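Lodden Two-Arm Sorting Cell
Research configuration, page updated 2025-04-13

Lodden is the bench we built to test Palanex, our method for learning small pick-and-place jobs from very few demonstrations. Two arms share one table, one tray and one set of toys, and the policy decides which arm goes first. We ran 1086 trials on it in November and had a great time doing it! 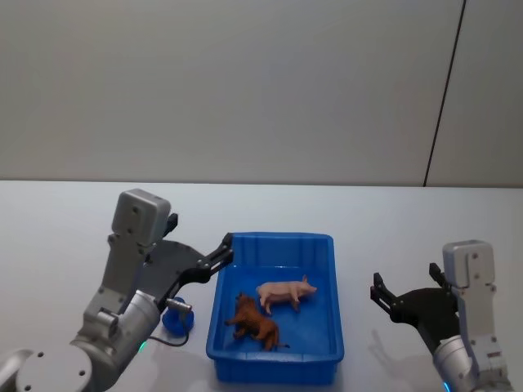

How many demonstrations does Palanex need for a new object?
Seven, recorded on either arm. The other arm gets a mirrored copy.
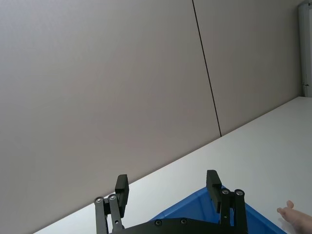 Wrist views carry most of the load in Palanex — dropping them hurt our results more than any other change. They go in uncropped, so the network always gets the open finger pads together with whatever lies past them, the rim of the blue bin or a person's hand beside it. Idaria, our older baseline, saw only the overhead view.
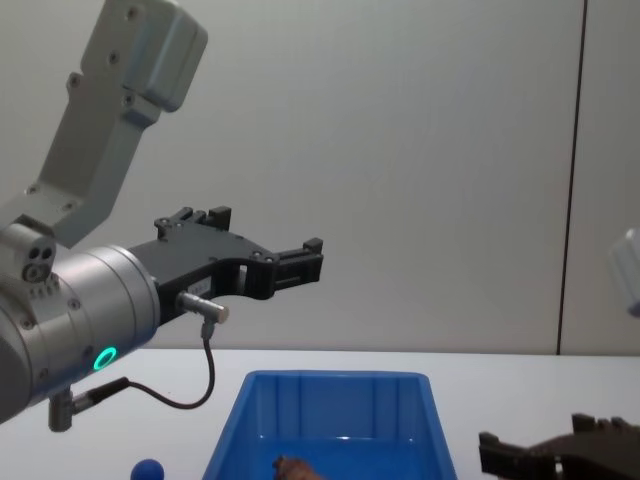 Cable routing used to be the dull part of Lodden, and then we found it changed the grasp scores. Too little slack and the wrist pulls short at full rotation. We now leave a loose U of thin black cable hanging between gripper and wrist, and the planner treats it as part of the arm.

Training data is stored in Ambrosio format at 10 frames per second. The full set holds 2460 episodes, failed grasps included.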